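Twin-bell clocks on a small shelf: spacing and ringing
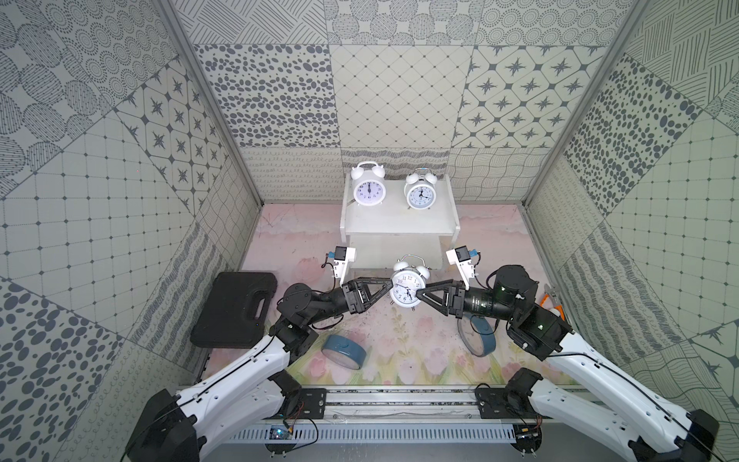

claltdale_bench, 7/5/24
I want three white twin-bells on a two-tier shelf, with only the top board in use. Two fit with clearance at the bells. With the third, the handles touch. Bottom tier or a wider board?

Arnov
Bottom tier. Measure to the top of the handle first, then add 2 cm to lift it out.

medik30
Disagree. A clock in the lower compartment sounds muffled. I ran one that way from April and slept through it. Wider board.

Arnov
Depends on the back panel. Mine is open and I hear no difference.

claltdale_bench
Mine don't match in size. Does the larger one go in the middle?

medik30
At the end. Put felt under the feet too, or they creep when they ring.

Comments (2)

Villanueva: Felt worked on painted board. On bare wood I needed rubber.

tickover6: Set them all to the same time before comparing drift. Mine lose 30 seconds a week.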